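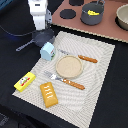
The robotics club at Purmont High School has spent the fall teaching a robot arm to set and clear a breakfast table, and it will take the project to a student competition in January. The club works with one white arm over a table covered in black cloth. On the table are a woven placemat, a round beige plate, a knife and fork with orange-brown handles, and a small set of toy groceries that includes a light blue milk carton and a pastry with white icing stripes. A black frying pan lies near the carton, and a toy stove counter sits past the far edge of the table.

The competition is the Sultia Student Automation Challenge, which is open to high school and community college teams. Purmont entered the household division, where every team gets the same list of chores and picks four of them to perform in front of the judges. Each run has a time limit of 20 minutes. A team may restart a chore once without a penalty.

The four chores Purmont picked are putting a pan on a burner, moving the milk from the placemat to the counter, placing food on the plate, and returning the fork and knife to a tray. The students said they left out pouring and folding after a few weeks of trying both.

The club calls its project Trollura. The name covers the control program, the practice table and a set of notes that new members are asked to read before they touch anything. According to the club's written report, students guide the arm through a chore by hand controls, save the motion, and repeat it with the objects in slightly different spots. The saved runs are then used to train the program to do the chore without a student at the controls.

By the last practice before winter break, the club had saved 532 runs. The goal is 1,000 before the competition. Members meet after school in the old home economics room, and they plan to add practice hours when classes start again.

The pan has been the easiest part, the students said. Its handle is long and the program usually finds it. The flatware has taken the most time. A fork lying flat on a placemat leaves very little for the gripper to close on, and the woven surface catches the tines when the arm drags instead of lifts. The club tried a smooth mat for two weeks and then went back to the woven one, as the contest rules call for a textured surface under the plate.

The pastry was a problem at first as well. The arm would pick it up well enough and then let go too early, so that it landed on the rim of the plate and slid off. Students fixed most of that by saving a new group of runs in which the arm comes down lower before it opens. The milk carton tips over now and then if the gripper comes in at an angle. The report lists that as an open problem.

Club members work in pairs. One student runs the controls and the other sets up the table and keeps the log. They trade places every 20 minutes. The log is a paper notebook with a line for each run, marked as kept or thrown out. A run gets thrown out if an object falls off the table, if the arm stops on its own, or if somebody reaches in. Students said the notebook has been more useful than the spreadsheet they started with – it stays on the table and people remember to fill it in.

Because of health rules at the school this year, no more than four students can be in the room at once. The rest of the club joins by video and works on code, the written report and the poster. The club said the split slowed things down in September, when several members had never seen the arm in person. A schedule now gives each member at least one turn in the room every two weeks.

Money for the arm came from the school's career and technical fund. Castaño Hardware, a store on Main Street, gave the club lumber and let students use its saw for the frame that holds the arm. The toy food and dishes were mostly brought from home. The club is still looking for a second pan of the same size in case the first one is damaged on the trip.

The contest will be held partly online. Teams will send in a video of their practice runs and a written report early in January, and the judges will then watch each team live over a video link from its own school. Teams must show the whole table on camera during the run, and the judges will choose where each object starts. Purmont will not know the starting layout until the morning of its run.

To get ready for that, the club has started having one member draw a layout on paper and hand it to the pair at the table. In the first try at this, the program finished two of the four chores. In the most recent one it finished three, missing only the knife. Students plan to spend the first week back on flatware alone and will leave the pan as it is.

Points are given for finished chores, for the report, and for a short interview with the team. A dropped object costs points, but a slow run does not as long as it ends in time. The club has turned down the speed of the arm for that reason. A full set of four chores now takes most of the time allowed.

This is the second year Purmont has entered. Last year's team used a wheeled robot in the warehouse division and did not reach the final round. Most of that team graduated, and the current club is largely freshmen and sophomores.

Families can watch the live run through a link that the school will send by email. The club will also show Trollura at the eighth grade open house if in-person events are allowed by then. Students who want to join for the spring can sign up at the front office or through the club page. No experience is needed, and the practice table will stay set up through the end of the year.

Posted 27 December 2020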